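Ticket 498: Hand-held gripper, cloth handling station, intermittent "width lost" during open-day demo

Last updated: February, 16:40

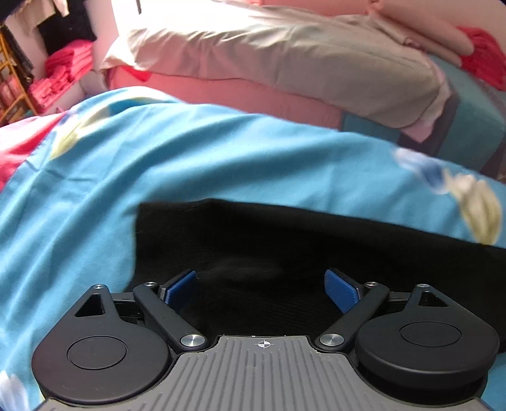 The fault at the cloth handling station is a loss of the jaw width reading, and it comes up when a visitor closes the hand-held gripper on fabric and lifts. The tracker on the demo laptop shows "width lost" and the replay on the Jevgate arm stops at the last good value. It does not come up on the hard objects at the next table. The test item for this ticket is black ribbed knit, placed on the blue floral duvet with its straight fold toward the pillow side, and all attempts start from the near edge with the jaws open and the blue pads either side of the pinch point. The knit was chosen over the towels after the first morning, when the towels gave the fault so seldom that we could not work on it. Keep using it until the ticket is closed.

Reported by: front desk, Hong building, on behalf of the second visitor group
Assigned to: Sun-ja Um
Priority: high until the end of the open day, then normal
Station: bedroom set, ground floor
Software: Munoler recorder, Sotis replay

Symptom

Visitor takes the gripper, closes on the cloth, lifts, puts it down. Recording is saved. On replay the arm goes to the pinch point, closes partway and holds. Replay log ends with "width lost, hold last". No mechanical noise. The arm does not fault and can be sent home from the panel.

First seen with the 10:00 group. The presenter restarted the recorder twice and carried on with the hard objects. Visitors were told the cloth part would be shown later.

Log

10:25 – Checked battery and cable on the gripper. Both fine. Swapped the cable anyway. Fault came back on the third recording.

10:40 – Opened and closed the jaws by hand with nothing between them, slow and fast. Width trace is smooth from end to end. No dropouts. Hinge screws checked with the small driver, none loose.

10:55 – Same check on cloth. Trace is good down to the point where the pads take hold, then it breaks up for a short time and comes back when the jaws open. On some lifts it does not come back until the recorder is restarted. This matches the report.

11:10 – Suspected the pads. The blue rubber grips the knit well and can drag a ridge of it up between the fingers. Replaced the left pad from the spares box. No change. Put the old pad back.

11:30 – Asked for a look at the recorder settings. The width estimate drops any reading with a confidence under the threshold. Threshold was at the value for the hard object table. Somebody copied the profile across when the stations were set up, and the cloth profile was never loaded. Loaded it. Ran 12 pick and lift attempts on the black knit. Fault on two of them, where before it was most of them.

11:45 – Told the presenter the station could be used with care. The 11:50 group recorded and replayed without a fault. One visitor asked why the arm is slower than the hand. Standard answer given (replay speed is limited while the public is in the room).

12:20 – Fault again with the lunch group. Saved the recording and compared it with a good one. In the bad one the visitor holds the gripper low and pushes it down into the duvet. The duvet is soft and comes up around the fingers, and a fold of it passes in front of the jaws just as they close. In the good one the gripper comes in flatter and stays on top of the cloth.

12:35 – Repeated both on purpose. Pushing down gives the fault nearly every time. Coming in flat does not. I can make it come and go at will now.

13:05 – Tried the same push on a bare table with the knit laid flat. No fault. So the cloth by itself is not enough, it needs soft bedding underneath.

13:20 – Checked exposure. The white wall behind the bed is very bright at this hour and the camera adjusts for it when the gripper tips up during the lift. The black knit goes almost flat in the recording at that moment. Locked exposure in the recorder. This helps with the restart problem: the width now comes back by itself when the jaws open, in every case tried. It does not help with the dropout at the pinch.

13:50 – Presenter asked if we could just iron the duvet or put a board under it. Board tried. It works, but the bed then looks wrong and the whole point of the station is a bed that looks slept in. Board removed.

14:15 – Raised the hold time in the replay. If the width is lost for a short time during a close, the replay now keeps closing at the last known speed until the reading returns or the force limit is met. Force limit left as it was. Do not change the force limit while visitors are in the room.

14:30 – Ran 13 attempts pushing down into the duvet on purpose. All replayed to the end of the lift. Two of the lifts were untidy, with a fold of duvet picked up along with the knit, but the arm did what the hand had done, and that is correct behavior.

15:00 – Station handed back for the last two groups. No further reports from the presenter.

Cause

Wrong profile on the recorder, plus short loss of view of the fingers when the gripper is pressed into soft bedding. Automatic exposure made recovery slower.

Changes made

Cloth profile loaded on the demo laptop and saved as the default for this station.
Exposure locked. It has to be set again if the curtains are opened or closed.
Replay hold time raised from the default to 498 ms. The match with the ticket number is chance, please stop asking.
Cable swapped, old one back in the drawer with a tag on it.

Instructions for presenters

Show the visitor the flat approach first – pads level, one on each side of the part you want, then close. Let them practice once before you start recording. If "width lost" shows while they are recording, let them finish the lift and open the jaws. Restart only if the message stays on with the jaws open. Call me before restarting the arm side.

Open items

The duvet print may or may not matter. I did not have a plain one to compare with. If there is one in the Hong store room, please leave it at the station.

The recorder writes a new log line for every lost reading and the file had passed 3,000 lines by early afternoon. This made the laptop slow to save. Passed to the Munoler side as a separate ticket.

Second gripper has not been tested on cloth at all. Same profile check needed before it goes out.

Status: workaround in place, open pending the second gripper.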